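Langat Accessory Tray

Shallow open tray for hair accessories and small jewellery
Item 784
Made for Wullmont by Akberg

In stock. Usually leaves us the next working day.

Overview

The Langat is a shallow tray for the things that end up on top of a chest of drawers. It has a coloured rim and a white inside, with no dividers and no lining. The base is one flat piece, so a watch, a bracelet and a few hair ties can all share it, and you can see everything without lifting anything out.

We have sold the Langat since December, when it replaced the older Danilov tray. The Danilov had six fixed compartments, and customers kept writing to say their claw clips would not fit in any of them. The Langat is the same height and takes larger pieces. The Danilov is no longer made, but we still have a small number of spare lids for it. Please ring before ordering one.

What it is for

Claw clips, hair ties, fabric headbands, bead bracelets, bangles, rings and one or two watches. It will also take hair grips, though fine ones slide about on the smooth base and are better kept in a small dish or tin inside the tray.

It is not meant for heavy items such as hairbrushes with solid handles, hair straighteners or full bottles. Do not put anything hot in it.

Specification

Type: open tray, no lid
Base: flat, no compartments
Inside colour: white
Rim colours: red, navy, bottle green
Material: coated board
Weight limit: 1,000 g, spread over the base
Feet: none
Use: indoors, dry rooms only
Assembly: none

Item numbers

784 Langat tray, one size, choose rim colour when ordering
936 Langat drawer mat, grey felt, cut to sit under the tray

Price

Tray £21. The drawer mat is sold separately and the price is shown at the basket. Postage is added at the end of the order and depends on where you live.

Using the tray

Put claw clips in first. They are the bulkiest things most people own and they take up the same space whichever way they are laid, so it helps to give them a place and work round them. A large clip will lie on its side quite happily.

Headbands made of fabric can be folded into a loop and stood along one side. Knotted and braided ones hold the loop well. Plain elastic ones tend to spring open and may need a hair tie round them.

Bracelets on elastic can be laid in a curve. Do not stretch them round other items for storage, as the elastic will weaken.

Watches with a mesh or metal band can be stood on their side with the clasp done up. If the case is polished, keep it away from loose rings and metal hair grips, which can mark it. Watches with leather straps are better laid flat.

Thin rings and bangles are easily lost under hair ties. If you have several, thread them on a ribbon or keep them at the front.

Care

Empty the tray and wipe the inside with a dry or slightly damp cloth. Dry it straight away. Do not soak it, and do not use bleach, nail varnish remover or hairspray on or near the rim. The red rim in particular will dull if hairspray is left to dry on it.

Loose hair collects in the corners. A soft, dry paintbrush gets it out.

If the tray gets wet and the base starts to bow, empty it, turn it upside down on a flat surface and leave it overnight with a book on top. This works for a slight bend. A tray that has been soaked through cannot be put right.

Delivery and returns

Trays are sent flat side down in a cardboard sleeve. Please check the corners when it arrives and tell us within a week if any are crushed. We will send another and do not need the damaged one back.

Unused trays can be returned within 21 days. We cannot take back drawer mats once they have been unrolled.

Questions about this item go to Peninah Rugemalira in the Wullmont order office. Please give the item number and the rim colour.

Page last changed 29 March 2018

Red rim, in use with a claw clip, a bead bracelet, a purple hair tie, a mesh-band watch and a green braided headband
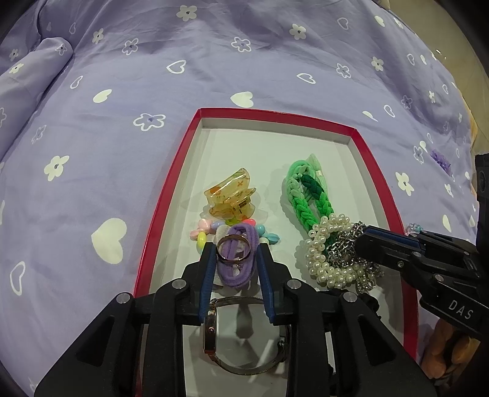
Related items

Langat drawer mat, grey felt (936)
Danilov spare lid, while stocks last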